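The warranty that wasn't

My dishwasher came with a six-year warranty. I know this because it was printed on the door sticker in letters bigger than the brand name, and because the guy at Grosen said it three times while I was trying to find my wallet. Then he offered me an extended plan for 60 dollars a year. I asked what it extended. He said "your peace of mind." I should have left right then.

The pump quit in February. I called the number for Fusis, the company that handles the claims, and got a very nice person who told me pumps are a "wear part." So is the door seal. So are the racks, the spray arms and the hinges. I asked what was not a wear part and she put me on hold.

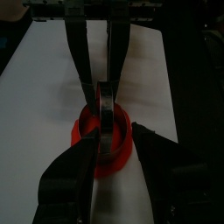
I finally read the terms, all of them, at one in the morning. What the six years cover is the tub, against rust. Has anyone's tub ever rusted through? Mine is fine. It's the rest of the machine that doesn't wash dishes.

The repair quote came to 544 dollars, with the visit billed separately. A new one of the same model costs a little more than that, and I don't think those two numbers ended up so close by accident. Maybe I'm wrong. I'd like to see the parts prices before I change my mind.

And the reviews! There are 2,472 of them on the store page, nearly all glowing, nearly all written in the first week. Of course it works in the first week. I want to hear from people in year four.

I put a shorter version of this rant up last month, and most of the replies told me to buy a better brand, usually Voß. Maybe. Their warranty page also has a list of wear parts. I looked.
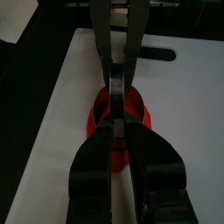 Henrik Böttcher wrote to say I'm being unfair: he paid for the extended plan, had a pump replaced under it, and was never charged a cent. He thinks the plan is fine as long as you read which parts it names before you sign.

Fair enough, and I'm glad his got fixed. But he has paid in every year for a part I'd expect the maker to stand behind in the first place. I'm washing by hand until I decide, and I still haven't heard back from Fusis about the hinges.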